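Calldale Lantern Festival Returns to the Riverfront

The Calldale Lantern Festival will be held in April at Chang Park, with music, dance and food stalls along the river path. Gates open at 3 p.m. and the lantern walk sets off from the boathouse at 8. Admission is free. Parking at the park is limited, and a shuttle will run from the library lot.

Kuo-hua Ng will lead the drum group again this year. Kekeli Issahaku joins with a program of Ewe songs from Ghana, and visitors are welcome to learn the steps on the grass in front of the stage.

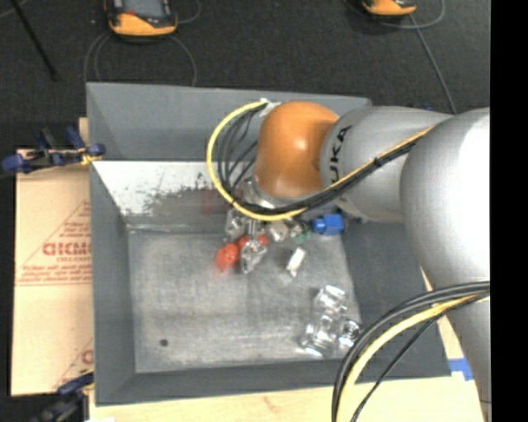
Workshops and stalls

Yung-ching Kao will teach paper lantern making in the pavilion. Each session lasts 90 minutes and costs $10, materials included. Children under eight need an adult with them. Sign up at the library desk by 10/03/2018 to hold a place.

Food vendors and craft sellers who want a table should write to Chin-lung Hsiao at the festival office. Tables are given out in the order that forms come in.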